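Small Shop, Small Fixes: Odds and Ends From the Bench

Stuff I keep getting asked. No order to it. Skip around. 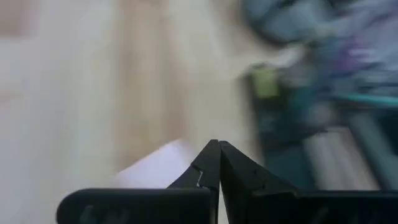 by Jurić

GLUE

Wood glue goes stringy when it freezes. If your shop is in an unheated garage bring the bottle in by November and leave it in till spring. Stringy glue is done, don't try to thin it. Date the bottle with a marker when you open it.

Clogged tip - soak overnight in warm water, then push a drywall screw in and pull. Dried plug comes out on the threads. Keep that screw stuck in the tip between jobs and you won't have the problem again. It'll rust a little. Use a stainless one if rust stains bug you, and on maple they should.

Squeeze-out: leave it 30 minutes until it's rubbery, then peel with an old chisel. Wiping it wet just pushes it in the grain and you find out when the stain goes on blotchy. Inside corners, a drinking straw with the end pinched to a point. Slides along the corner and the glue goes up inside.

Super glue lives in a jar with a lid and one of those silica packets from a shoe box. In the fridge if you're allowed. Let it warm up before you open it.

SCREWS AND HOLES

Stripped hole in a door hinge. Toothpicks and wood glue, pack it tight, snap them off flush, let it set, drive the screw back. Golf tee works better on the big ones. Matchsticks fine too, heads off.

Stuck screw with a chewed up head - wide rubber band laid flat over it, press the driver in hard, turn slow. Works maybe half the time. If it doesnt, cut a slot with a hacksaw blade or a rotary tool and use a flat driver. Still stuck, put a soldering iron on the head for a minute, let it cool, try again. Not near plastic.

Brass screws into oak: run a steel screw of the same size in first, back it out, then put in the brass. Bit of wax. Brass snaps if you look at it wrong.

Pilot holes. Hold the bit up in front of the screw. You should see threads both sides but not the shank. Good enough for softwood. Go one size up for hardwood.

Depth stop from masking tape, leave a flag of tape hanging off the bit. When the flag sweeps the chips away, stop.

SANDPAPER

Put duct tape on the back of a sheet before you tear it in strips. Lasts far longer on curves and doesn't rip on the first nail.

Clogged belts and discs - rub an old crepe rubber shoe sole on them while they're running. They sell a block for this, same stuff. Hold on to it.

Don't jump from 80 to 220. You'll see every scratch once the finish is on, and then you get to start over. 80, 120, 180, quit there for most furniture.

Pencil scribble all over the board before each grit. Scribble gone, move on.

RUST

White vinegar overnight for small stuff. Pliers, hinges, old hand plane irons. Scrub with a brass brush, rinse in water with baking soda in it, dry right away with a hair dryer, oil. The drying is the part people skip and then they write me that it came back orange by supper.

Don't leave anything in vinegar 3 days. I did that with a set of drill bits and they came out looking like driftwood.

Table saw top: paste wax, plain kind with no silicone. Silicone gets on the wood and you get fish eyes in the varnish. Wax every few months or when boards start dragging.

Chunk of camphor in the tool drawer slows rust down. Smells like a grandparents closet. Goes away eventually and so does the camphor, so replace it.

STORAGE

Baby food jars, lids screwed to the underside of a shelf. Old trick, still good. Two screws per lid or it spins.

Extension cords - over under, not around your elbow. Elbow wrapping twists the wire inside. Velcro strap on the end, stays on the cord.

Paint cans: dab of the color on the lid, room name and month on the side. Plastic wrap over the opening before you tap the lid down with a rubber mallet. Hammer bends the rim and then it never seals.

Leftover paint under a third of a can goes in a glass jar. Less air on it. Had some trim white from the Wodstead Road house go 7 years like that and it still matched.

Clamps you use, at arms reach. Clamps you don't, up high. I had it backwards for ages.

SHARPENING

Flatten the back first. Only the last inch matters. Black marker on the bevel, take 3 or 4 strokes, look where the ink went. Tells you if your angle is off before you've wasted 12 minutes on it.

Strop: scrap leather glued to a flat board, rub of green compound. Pull, never push. Few strokes each time you pick up the chisel and you'll hardly go back to the stones.

Kitchen scissors, cut thru folded foil a dozen times. Not a real edge but gets you by. Folded sandpaper does a bit better, grit side out.

SMELLS, SPILLS, HANDS

Oily rags. Lay flat outside to dry, one layer, or drop in a metal can of water with a lid. Never in a pile. Linseed rags catch fire by themselves and I'm not kidding around.

Sap or pitch on hands - cooking oil first, then dish soap. Same for wet oil paint. Saves the skin.

Oil on concrete: cat litter, grind it in with your shoe, leave overnight, sweep. Twice for an old stain. Three times and then put a mat on it.

Splinter you can't get hold of, soak in warm water and baking soda, it swells up and pokes out. Tweezers with a decent point. Cheap ones, file the tips till they meet.

More when I get to it. Still owe you the one on squeaky stairs - talcum powder, short version, brush it down in the joint.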